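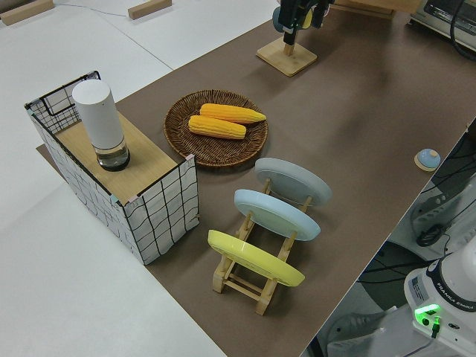

## Minutes: Bavside shared kitchen, September meeting

Started 6:40 p.m. Deepika Mudaliar in the chair. Apologies from the second-floor group. Minutes of the previous meeting were read and accepted with one correction: the shelf money was 135, and the earlier figure of 153 was a typing error.

### 1. Dish rack

The wooden rack stays in use for the round plates. At present it has the gray one, the light blue one and the yellow one in it, with the gray at the back. Two people asked whether bowls could go in as well. Agreed that bowls go on the towel, as they tip over between the slats. Plates are to be put away by the evening users and not left for the morning.

### 2. Corn and the wicker tray

The dark brown wicker tray was bought for bread. It now has two corn cobs in it. Deepika said she has no objection to vegetables in the tray as long as anything with soil on it is rinsed first. A request for a second tray was put off until the next order from Sostitz.

**Action:** Deepika to ask Sostitz for the price of the same tray in a smaller size.

### 3. The grid-pattern box

Discussion on whether the white box with the black grid print should keep the board across its top. The board makes a handy shelf for the white cylinder with the clear base, but the board has to come off each time someone wants to get into the box. Three members wanted the board gone. Four wanted it kept. It stays for now, with only the one item on it.

The cardboard under the box was raised again. No decision.

### 4. Brown mat

The mat does not cover the whole table, and the white surface still shows at the left. A larger mat from Rendier was quoted at 220. The meeting felt this was too much. Members are asked to keep hot pans off the uncovered part and to wipe the mat after each use. It should not be folded.

### 5. Money

Balance at the end of August was 1671. The yearly limit on kitchen spending remains up to 2000. One bill is outstanding, for hooks and drawer liners. Deepika will pay it when the corrected invoice comes in.

### 6. Other business

- The small round button with the light blue top is to stay on the right side of the mat. Please do not put it in a drawer.
- The key to the dry goods cupboard is missing again. Check coat pockets.
- Labels on shared jars should carry the date of opening.

Closed 7:25 p.m. Next meeting in October, same room.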